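Saturday at the Cukmont shared workshop

I'd been promising myself a trip to Cukmont since March, and last Saturday I finally got on the train. It's a shared workshop where people build their own robots and other automated bits and bobs, and on open days they let the rest of us wander round and ask daft questions. Entry is free, tea is by donation, and I stayed 4 hours when I'd meant to stay one!

Malcolm Bramwell met me at the door and took me straight through to the sorting build, which was the bit I'd come for.

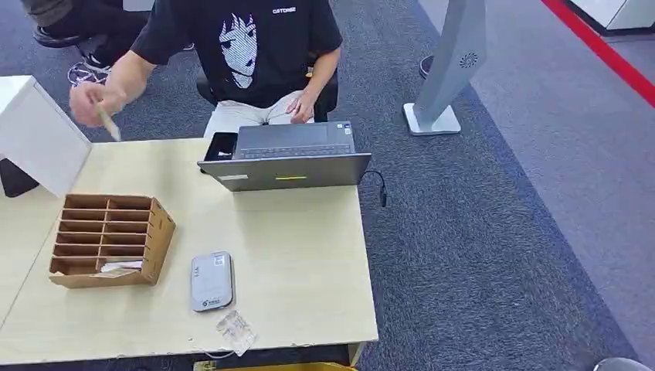 Sorting small parts has been my own headache ever since I started a machine in the spare room, so I was all ears. Malcolm's lot are teaching theirs with very ordinary stuff, and I liked that. The cardboard organiser on the desk, with its grid of compartments, is just the sort of thing I've got at home, and I'd been about to spend up to 200 quid on something posher. I've put the card back in my wallet for now. The software is their own and it's called Grarix, and Malcolm says it's on its 5th rewrite — he didn't look very sorry about it.

I asked how long it took before they trusted it with a full run. Ages, apparently. They keep a log of every attempt and it had got to 504 by the time I was there, grumpy comments and all. 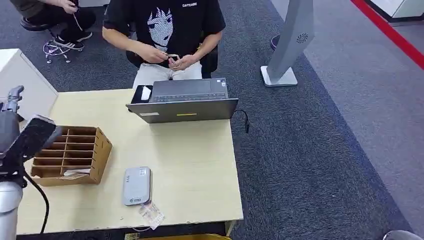 Nigel Kershaw then talked me through gripping, and why thin, light things give him far more grief than chunky ones. He reckons I should slow mine right down and sort out my lighting before I touch the code again. Fair enough, my spare room is like a cave.

I missed the Bakitz talk upstairs because I was still nattering, so that'll have to be next time. Parking looked hopeless, by the way, so do take the train.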